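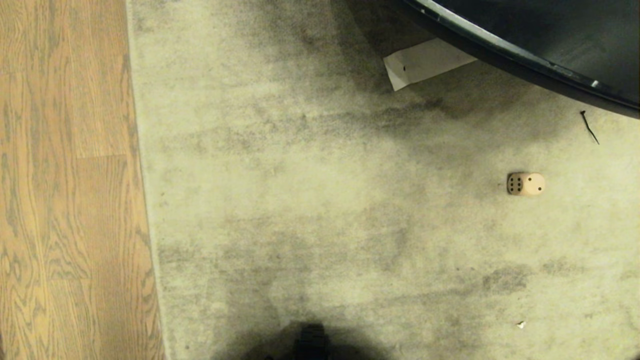

Binden Housing Survey Group — Floors and Coverings Team

README for the Tarar Floor Coverings Survey

Contents
This folder holds the answers from a postal survey of rented homes in Tarar and Binden. Households were asked what each room has on the floor, how old it is and who paid for it. There are 823 rooms in the main table, one row per room.

Files
rooms.csv — the main table
homes.csv — one row per home, joined on home_id
codes.txt — meanings of the short codes
form.pdf — the form as posted, 4 pages

Main columns
room_type: bedroom, living room, hall, kitchen, bathroom, other
covering_1: the covering over the larger part of the floor
covering_2: any second covering, blank if there is none
age_band: 1 to 5, where 5 is the oldest
paid_by: landlord, tenant, shared, not known

Known problems
Many people could not tell laminate from solid wood, so both are coded WD. Rugs were left out unless they were fixed down. Age bands for halls are patchy — the question sat at the foot of page 3 and was often missed. Homes on the McGrath estate got an earlier form with no paid_by question, and those cells are blank.

Changes
The December version corrects the join between the two tables. Comments over 500 characters are no longer cut short.

Use
Free to reuse with credit to the group. The Vamov pilot answers are kept separately and should not be added to these.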